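What the drum said

The man who restores drums in Drendton would prefer that I left his name out. He has had enough letters. They started after he gave a talk at the library on messages sent by drum, mirror and smoke before the telegraph, and most of them came from people wanting to tell him he was wrong.

"They'd all read the same three paragraphs somewhere," he says. "A drum could send any message, any distance, faster than a horse. I'd spent an hour explaining why I doubted most of that."

I had read those paragraphs too, and I went to see him with a fair amount of doubt of my own, some of it about him. He isn't an academic. He repaired pianos for years, then slid into slit drums when a dealer asked him to mend a split one. What he does have is a habit of asking how a thing would work on a bad day.

"Take distance. You'll see a figure for how far one drum carries, and it's nearly always the best figure anybody ever got. Evening, still air, over water. Try it at noon with a wind blowing and children shouting."

I asked whether he had tried it. He had, more or less. He took a drum of his own making to the fields at Brolent and had a friend walk away from him with a notebook. At 200 paces the friend wrote down every pattern correctly. At 900 he was writing down that he could hear knocking.

That doesn't prove much, and I said so. The drum was new, the drummer was a retired piano repairer and the listener had learnt his handful of patterns that same morning. People who grew up with a drum language would surely have heard more.

"Of course they would," he says. "I'm not saying it didn't work. It did work, there's no question of that. I'm saying it worked because people were trained to it from small, and because they said everything at great length. That's the bit that gets left out."

The length is what interests him most. In several of the languages concerned, pitch is part of the word, and a drum with a high note and a low note can copy the tune of a sentence while losing all the vowels and consonants. Plenty of words share a tune. So the drummer adds a phrase to pin each one down, and a short statement grows into a long one.

"It's slow, is what I tell people, and they look at me as if I'd kicked the dog. The sound travels fast. The message takes its time."
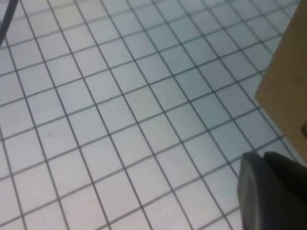 Mirrors he treats even more harshly. The heliograph, which sent sunlight in flashes from one hill to the next, was a proper military instrument and he has no quarrel with it. His quarrel is with the older stories, in which a polished shield on a headland tells a whole fleet what to do. To show me the difficulty he moved his coffee and drew on the back of an envelope, a lattice of lines standing for the ground seen from a hilltop. It came out much like a floor of small white tiles looked at on a slant, with the near squares big and well apart and the far ones squeezed together until the lines between them nearly meet. "Your flash has to land in one of those," he said, tapping the far end. "Tilt the thing by a hair and you've missed by several squares. Now do that with a shield." I pointed out that a fleet covers a good many squares. He allowed that, grudgingly, and said a single flash meaning "go" was possible. Anything cleverer he would want to see done.

He is planning to see it done. A small society called Vuvari, which meets in a room over a shop and has an interest in old signalling, wants to run a relay of three stations in May, using drums for one leg and mirrors for the next. The last leg is to be smoke, if the farmer agrees. The message will be sealed beforehand so that the people receiving it can't guess.

"They do guess, you know. That's what goes wrong with these demonstrations. Somebody sends 'the king is coming' and the chap at the other end gets 'the king is coming', and it was on the poster."

I asked what he expected to arrive. He thought about it for longer than I had expected.

"From smoke, nothing. Smoke tells you there's a fire. You have to have agreed what the fire means the week before, and then it's a very good system, I'd trust it over the other two. But it says one thing."

There was a drum on the bench behind him, a long one that had come in from a house sale at Liem with a paper label glued inside. The label claimed it had been used to call out a warning across a whole valley. He didn't believe it. The slit was too narrow, he thought, and the two sides had been cut to nearly the same thickness, so it had hardly more than one note.

He hit it for me anyway, first one side and then the other. I could hear a difference, though only a slight one. He said he couldn't, and went to find the glue.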